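Review: the Nidel simulation kit
By Divina Rivera
July

Print this page | E-mail this page

I have been using Nidel for pick-and-place work, and I like it a lot! It's a simulation kit for testing robot policies, and the idea behind it is simple: before you spend an afternoon on real hardware, you run the same policy in a rendered room with the layout shuffled every time.

The method comes from Borislav Mladenović's group at Plallau. They train on 200 demos, then replay each one with new lighting, new textures and a shifted camera. My own policy went from 70 successes to 88... no, let me be fair and stick to the clean run, which was 70 out of 100 on layouts it had never seen. I was thrilled with that (my old setup, Lukel, never got close).

Setup took me 5 hours, most of it spent on drivers. The docs are good once you find them, and the vegetable set is a joy to work with.
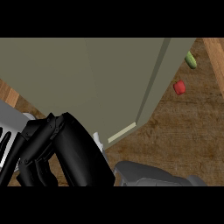

What I'd still like is better contact physics. Soft objects feel too stiff, and grasps that hold in Nidel sometimes slip on my bench. The replay tool also needs a proper search box. Small stuff, though, and I'd pick it again tomorrow for anyone testing two-arm policies on a small budget.

Contact us | Copyright Jurić Reviews | Back to top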